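Teaching by Hand and by Remote Control: Progress on the Computer Disassembly Cell

Newsletter of the Gosselin Center for Applied Automation, 7 December 2018

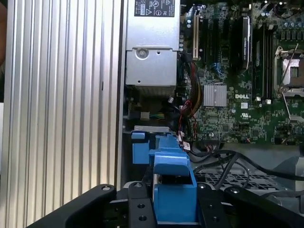
The gripper holding a blue plastic carrier part inside an open desktop computer, seen from the wrist camera.

The Center's work on robot-assisted computer disassembly has completed its first full period of demonstration recording. The project, known internally as Itik, is carried out with Brununar, a recycling firm that receives retired office equipment from public agencies and schools. Its purpose is to determine whether operators with no programming background can show a robot arm how to take apart a desktop computer, and how much demonstration each step of that work requires.

Desktop computers arrive at the recycling plant in mixed lots. Case designs differ from one model to the next, screws are missing or worn, and cables are seldom routed in the way the manufacturer intended. Fixed automation has been considered by Brununar in the past and set aside for these reasons. The present project takes a different course. An operator performs the task through the robot, the motion and the camera views are recorded together, and the recordings are then used to train a control program.

Two methods of demonstration are in use. In the first, the operator stands beside the arm, releases its joints, and guides it by hand through the motion. In the second, the operator is seated at a remote station and moves a pair of hand controllers while watching the camera views on a screen. The station was assembled by Cerkine, which also maintains the recording software. The wrist camera travels with the gripper and gives the operator a close view of the part and its surroundings.

During the period under review, operators recorded 3258 demonstrations. Of these, 1000 were made by hand guiding and the remainder by remote control. The recordings cover the release and removal of plastic drive carriers, the removal of memory modules, the unplugging of internal connectors, and the lifting of loose brackets. A total of 92 computers were used, all supplied by Brununar from stock already approved for recycling. Storage drives were removed and handled separately by the firm before any unit was delivered to the Center.

The two methods have shown different strengths. Hand guiding was preferred for motions that depend on a firm, steady push, such as pressing a latch while drawing a part outward. Operators reported that they could feel the latch give way and could adjust the angle of the gripper accordingly. The drawback is that the operator's own arms and shoulders often pass in front of the fixed overhead camera, and a number of hand-guided recordings had to be set aside on that account.

Remote control produced cleaner recordings and allowed longer sessions. It also placed greater demands on the operator. The inside of a desktop computer offers limited room for a two-finger gripper, and cables are a continuing difficulty. A finger that passes beneath a cable on the way in may lift it on the way out and pull at a connector. New operators are now taught to pause above the chassis, select a path around the cables, and only then lower the gripper. Where no clear path exists, the cables are to be moved first, and that motion is recorded as a separate demonstration.

Dayana Ledesma, who supervises the operators, has prepared a short written guide on this subject. It advises operators to approach each part slowly and squarely, to close the fingers fully before lifting, and to keep any correction in the recording. Earlier practice was to stop and begin again after a poor grasp. "A recording in which the operator misses, backs away, and tries again is useful to us," Ms. Ledesma said. "We would like the robot to learn what to do when the first attempt does not succeed, and it can only learn that if someone has shown it."

The guide also sets limits on working time. Remote sessions are followed by a rest period away from the screen, and no operator is assigned to the station for both the morning and the afternoon of the same day. These limits were adopted at the request of the operators and will remain in force.

In all, 19 operators have taken part. Several are employees of Brununar who have long experience in manual disassembly. Their participation has been of particular value. They were able to point out which parts are normally released first, which clips tend to break, and where a part may be pulled without damage to the board beneath it. A number of the task descriptions used in the project were rewritten after these discussions.

Training of the control program has begun on the drive carrier recordings alone. Results will be reported when testing on computer models outside the recorded set has been completed. Readers should note that the present work concerns the separate steps of disassembly. The Center has not attempted to have the robot take apart a complete computer without an operator, and no date has been set for such a trial.

Recording will resume in February with a revised set of finger pads, intended to improve the grip on smooth plastic parts. Cerkine will at the same time install a second screen at the remote station, so that the wrist view and the overhead view can be shown at full size together. Staff who have booked the disassembly cell for other work during that month are asked to confirm their times with the scheduling office.

Employees of the Center and of partner firms who wish to be trained as operators may apply through their department heads. Previous experience with robots is not required. Applicants should be available for two introductory sessions, one at the arm and one at the remote station, and will receive a copy of the operator guide in advance.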